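Ollstead update teaches two arms to wait their turn

Horkcombe, 2/20/23

Software for two-armed robots has generally treated the arms like flatmates: each gets on with its own thing, and the arguments happen over the table. Ollstead, a small firm in Horkcombe, has released a new version of its planner, Lonel, which makes the pair agree a plan before either one sets off.

The job it has been tuned on is wiring. One arm looks after a circuit board, the other brings a bundle of wires, and the planner has to work out where a floppy cable will be by the time it gets there. Cables have opinions on this and seldom share them.

"A rigid part stays the shape you left it," said Halyna Kuzmenko, who leads the planning work. "A harness is a different shape every time you look, so we look a lot more often."
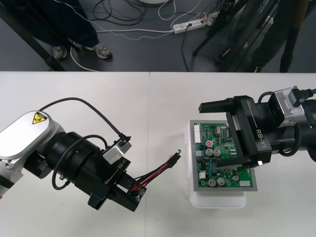
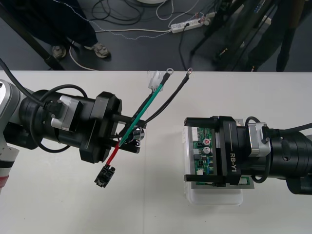
Two arms at work over a white table, the left one with a wire harness and the right one at the circuit board.

Lonel now redraws its guess at the cable's shape while the arm is moving, where the old version did so once at the start and hoped. If the guess gets too vague, the arm carrying the wires slows down and the other holds off. Ollstead calls this "negotiated motion". The changelog calls it "wait".

The firm says it ran 400 trials of the new planner and stopped 82 of them early when the cable estimate went astray, a figure it has published without being asked. Logs from 217 runs are included in the download. The release notes say 216, and a correction is promised.

Zoia Sirko, who maintains the perception code, said shiny connectors remain the main nuisance, with black wire on black grippers a close second. A fix for the first is planned for July. There is no date for the second.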